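Manches de scalpel : rangement, nettoyage et pose des lames

Mis à jour le 8 décembre 2020

Le scalpel à lame interchangeable coupe mieux que la plupart des cutters de bureau, à condition que le manche soit propre et que la lame tienne. On s'en sert chez nous pour le papier, le carton fin, la toile de reliure et l'ébavurage des petites pièces en plastique. Les conseils qui suivent valent pour les manches en inox ordinaires, avec lames vendues à part.

Préparer la place

Un tissu bleu étalé bien à plat, un plateau en inox à rebords posé dessus, et on peut commencer. Le tissu évite aux embouts de taper contre une surface dure et il empêche les manches de rouler. Le bleu moyen est commode : le métal s'y repère tout de suite, et une lame tombée aussi. Sur un plan veiné ou marbré, on peut chercher longtemps un petit bout d'acier.

Prenez un coton serré, sans bouclettes. L'éponge et le velours accrochent l'embout. Quelques plis ne gênent pas, mais lissez l'endroit où vous posez le plateau, sinon il bascule quand on appuie sur un bord.

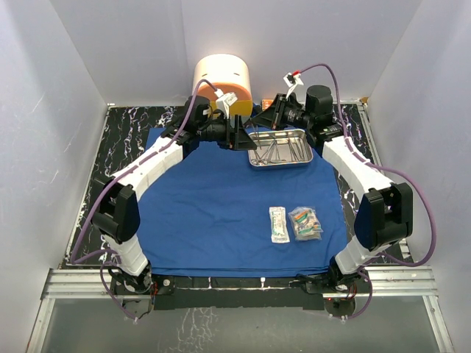
Club Mamano — Section reliure et petit outillage, atelier de Harnura

Le plateau sert à une seule chose à la fois. Soit il reçoit les manches propres, soit il reçoit ce qui attend d'être nettoyé. Si vous n'en avez qu'un, sortez les manches propres sur le tissu et gardez le plateau pour le sale. Un plat de cuisine en inox fait l'affaire s'il ne retourne pas ensuite à la cuisine.

Éclairage : une lampe placée sur le côté vaut mieux qu'un plafonnier. Les restes de colle se voient en lumière rasante et disparaissent presque en lumière directe.

Retirer la lame

Toujours avant le nettoyage, et toujours avec une pince. Tenez le manche lame vers le bas, le tranchant tourné à l'opposé de vous. Saisissez la lame par le dos, près du talon, soulevez légèrement le talon pour le dégager de la rainure, puis faites glisser la lame vers l'avant. Si ça résiste, une goutte d'huile fine et quelques minutes d'attente suffisent en général. Ne tirez pas dans l'axe en forçant : la lame part d'un coup.

La lame usée va directement dans une boîte rigide fermée. Nous utilisons une boîte métallique avec une fente dans le couvercle. Un flacon en plastique épais convient, un sac poubelle jamais. Une fois pleine, la boîte est scotchée et portée au point de collecte indiqué par votre commune. Les boîtes de 100 lames reviennent moins cher à l'unité, mais vérifiez le numéro avant d'acheter : un manche n° 3 prend les lames 10 à 15, un manche n° 4 prend les lames 20 à 25, et les deux séries ne sont pas interchangeables.

Nettoyer le manche

Eau tiède, une goutte de liquide vaisselle, une brosse à dents souple. La saleté se loge à trois endroits : les stries de préhension, la rainure du manche quand il y en a une, et l'embout où vient la lame. Brossez les stries dans leur sens, en travers du manche, puis passez un cure-dents en bois dans la rainure, d'un bout à l'autre.

Pour la colle vinylique sèche, laissez tremper un quart d'heure à l'eau tiède, elle blanchit et se décolle. Pour la colle contact et les résidus de ruban adhésif, de l'alcool ménager sur un chiffon, fenêtre ouverte et loin de toute flamme. Pas de paille de fer : elle raye, et les particules qu'elle laisse finissent par rouiller à la place de l'inox. Pas de javel non plus, elle pique le métal.

Le lave-vaisselle n'est pas interdit, mais les manches s'y cognent. À la main c'est fait en deux minutes.

Sécher

Rincez à l'eau claire, essuyez tout de suite, puis posez les manches côte à côte sur le tissu, sans qu'ils se touchent, tous les embouts du même côté. Laissez-les à l'air une petite heure. L'eau reste volontiers dans les rainures et sous les rebords, et c'est de là que viennent les taches brunes. 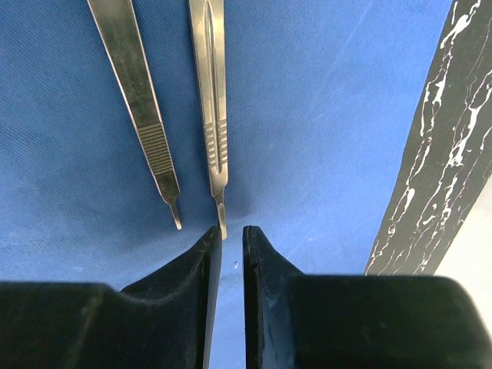
Avant de ranger, passez l'embout en revue à la loupe. Il doit être droit, avec des bords nets. Un embout tordu, même très peu, laisse la lame bouger et la coupe part de travers. N'essayez pas de le redresser à la pince, le métal fatigue et casse un autre jour, en plein travail. Un manche dans cet état est mis au rebut.

Un aspect terne ou quelques traces sur le plat du manche n'ont pas d'importance. Un manche mat coupe comme un manche brillant, et certains le préfèrent parce qu'il glisse moins sous les doigts. Si l'aspect vous gêne, un peu de pâte de bicarbonate, frottée au chiffon dans le sens du brossage, puis rinçage et séchage comme plus haut.

Reposer une lame

Au moment de couper, pas avant. Saisissez la lame neuve à la pince par le dos, engagez son ouverture sur l'embout, biseau du talon aligné avec celui du manche, et poussez jusqu'au clic. Vérifiez qu'elle ne bouge pas en appuyant le plat de la lame sur une chute de carton. Pas avec le doigt.

Ranger

Les manches se rangent nus, sans lame. Un étui de toile à compartiments suffit, un passant par manche. Dans un tiroir, mettez un fond de feutre ou un reste du même tissu. Évitez les bouchons de liège piqués sur l'embout, le liège garde l'humidité.

À l'atelier, l'étui Flirlow est dans l'armoire de gauche et la clé est au crochet 2. Les lames sont à part, sur l'étagère du haut — merci de ne pas les regrouper avec les manches, même pour gagner de la place.

Le tissu

Secouez-le dehors après usage, puis passez un aimant dessus avant de le mettre en machine. Lavage à 60 degrés, sans assouplissant, qui laisse un film gras que l'on retrouve ensuite sur le papier. Un coup de fer et il reste à plat. Quand il commence à pelucher, il devient chiffon à colle et on en coupe un autre. Nous faisons la révision complète du petit outillage en mars, les tissus sont remplacés à cette occasion.

Voir aussi : Affûter un plioir en os. Choisir un tapis de coupe. Fiche 656, Colles et solvants.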